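Radby Bank finally closes the book on its shipping loans

Radby Bank shareholders have waited a long time for this one! Tucked into the latest quarterly report, a few pages behind the headline profit number, was word that the lender has sold the last of its old shipping loans. The buyer is Lumbantobing Capital, a private credit firm that has been picking up portfolios like this from regional banks for a while now. Radby says the deal closed in February, and from the next report on there will be no separate line for what the bank has always called its "run-off marine book."

If you have followed this stock for any length of time, you know what that line meant. Every quarter the core bank would turn in decent numbers (mortgages growing, deposits steady, card losses under control) and every quarter the marine book would take a bite out of them. Analysts got used to quoting two sets of earnings, one with the ships and one without. Now there will be just the one.
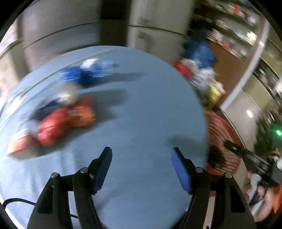
What was sold, and for how much

The portfolio once covered around 4,000 individual loans, most of them to small operators with one or two vessels. By the time of the sale only a sliver was left, and a lot of that had already been written down. Radby got slightly more than the value it was carrying on its books, so there is a small gain instead of the charge that many people had penciled in. I had expected a charge myself, and I was very happy to be wrong.

The gain itself won't move the needle. The capital might. Regulators make banks set aside a thick cushion against loans of this kind, and with the loans gone the cushion is free. Management said 8 percent of the bank's total required capital had been tied up in the marine book, for a business that brought in almost no revenue. That is a lot of money sitting in a corner, and it can go back to work this year.

Where might it go? The report mentions two places. The first is Wokomach, the small-business lending arm that Radby bought a few years back and has been feeding carefully ever since. Wokomach lends to dentists, bakeries, repair shops and the like, and its loan balances grew 15 percent over the past year with losses still low. The second is the dividend, which has been frozen since the worst of the shipping trouble. Nothing has been promised, but the wording in the report has changed from "we will maintain" to "we will review," and anyone who reads bank reports for fun (guilty!) will have noticed.

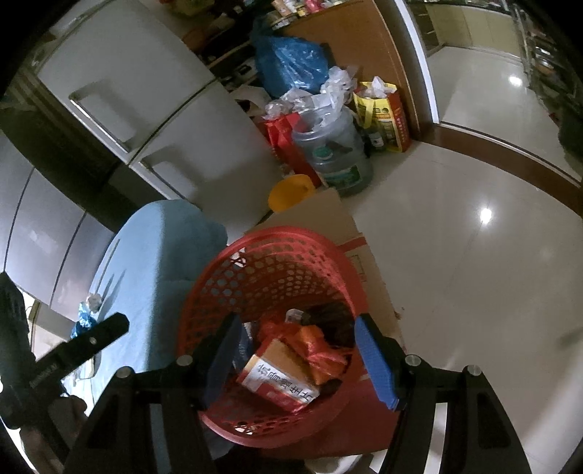
Vol. 15, No. 2

A cleaner bank to compare

One nice side effect is that Radby will be much easier to stack up against its rivals. Tustska Financial, the closest match in size and territory, has traded at a richer price for years, and the usual explanation was that nobody wanted to guess what was hiding in the ships. Take the ships away and the two banks look a lot alike. Tustska still earns a bit more on its deposits. Radby spends less on branches and has the faster-growing loan book thanks to Wokomach.

I wouldn't expect the gap to close overnight. Radby's return on equity is still held down by all that capital, and it will stay that way until the money is lent out or handed back. Lending it out too fast would be a poor way to celebrate, given how the shipping loans were made in the first place. Management seems well aware of that. The report says growth at Wokomach will stay within its current credit limits, and that the team that wound down the marine book is moving over to the risk department, which strikes me as a great use of people who have seen what a bad loan looks like up close.

There are a few loose ends. Radby kept a small legal reserve tied to two disputes with former borrowers, and those stayed behind when the loans were sold. The bank also agreed to keep handling customer payments on the portfolio for a short period while Lumbantobing moves the accounts to its own system. It will be paid a fee for that work, and the fee should roughly cover its costs.

Costs elsewhere were flat for the quarter, and the net interest margin slipped a touch as more customers moved their savings into higher-paying accounts. The bank expects that shift to slow in the second half of the year. Results for the next quarter, the first without the marine line, will be released before the market opens, with the conference call to follow at 8 a.m. Eastern.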